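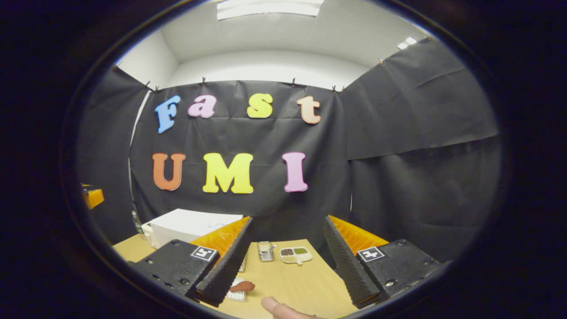

Kulley Low End – Bass Patches and Loops by Grirnent

Format: 24-bit WAV, MIDI, synth presets
Tempo range: 120 to 128 BPM
Download size: 571 MB
License: royalty-free, single user

Kulley Low End is a bass pack for house and tech house producers. It was put together by Oona Nieminen and Niilo Huttunen, who play out as Hekska, and most of the patches started life in their own sets. There are 219 loops and 47 presets. Every loop is labeled with key and tempo, and the synth loops come with the matching MIDI file so you can change the notes and keep the groove.

The sounds were run through an old mixing desk at Rantala before editing. You get the clean version and the desk version of each loop in separate folders. The desk versions are louder in the low mids, so pull them down a little if your kick is already heavy there.

Presets have four macros assigned: cutoff, drive, glide and width. Width only affects the signal above 400 Hz. The sub stays mono.

What's in the folders

Rolling bass loops, clean and desk
Offbeat and stab loops
Sub one-shots, tuned to C
MIDI files
Presets

No drums are included. If you need kicks and hats, those are in the Kulley Top End pack – sold separately, or as a bundle with this one at checkout.

Loops work in any software that reads WAV files. The presets need the full version of Grirnent Mono and will not open in the demo. Update the synth before you install them, or the glide macro will show up blank.

Download links are sent by email after payment and can be used five times. Opened downloads can't be refunded, so please listen to the preview tracks first.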